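Sterkeo Two-Finger Adaptive Gripper, with Uvudura Simulation Model
Item 2184
Last updated 2023-10-18

I've been selling grippers out of this little shop long enough to have a drawer of ones I'd never recommend, and this one has stayed out of the drawer! It's the Sterkeo two-finger, the newer version with the rounded fingertips, and it's the one I reach for when somebody writes in wanting to pick up ordinary household stuff and doesn't want to spend a month tuning.

What you get: the gripper, a wrist plate, one cable, a spare pair of rubber tips and a download code for the simulation model. The power supply isn't included. (Grornberg sells one that fits, and so do I, see the accessories tab.)

How it compares

I ran it next to the Grornberg parallel gripper that a lot of you already own. Same arm, same controller, same pile of things from my kitchen, 40 picks each. The Grornberg closes faster and it's the better choice for boxes, no question. Where the Sterkeo wins is on round and thin things. Cups, spoons, a folded dish towel. The Grornberg kept pushing the towel along the table and the Sterkeo just scooped it up, which made me laugh the first time.

The Siliņa three-finger is lovely too, but it costs a lot more and the wiring drove me up the wall. If you need to hold a ball, get the Siliņa. For most other jobs I'd save the money.

Things I don't like: the cable is too short for a long arm, the status light is on the side you can't see, and the manual has two pages on unpacking and half a page on force settings. Start with the force low. I cracked a mug.

About the simulation model

The Uvudura model loads with the arm already attached, and you can swap grippers from the menu without rebuilding the room. I tried mine in a furnished apartment setup, with an armchair, a sofa, a bed and a dining table, and spent a whole evening just driving the arm past the furniture to see where it would get stuck. 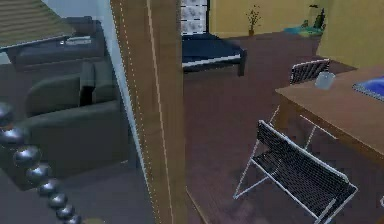

Reach is the thing I'd check first. A gripper this long eats up more space at the wrist than you expect, and a path that was fine with the Grornberg may need another look. Set the tool length before you do anything else! I forgot, and then blamed the controller for an hour.

Contact on soft things is only so-so in the model. Hard objects behave pretty close to what I get on the bench, but cloth doesn't, so please don't pick your force settings for towels from the sim.

Fit and ordering

Works with the Uvudura controller from firmware 2 onward. Older controllers need the adapter board, item 1309, and I've only got a few left until the next batch in May. If you're not sure which controller you have, send me the label off the back and I'll look it up.

Returns are fine as long as the rubber tips haven't been glued.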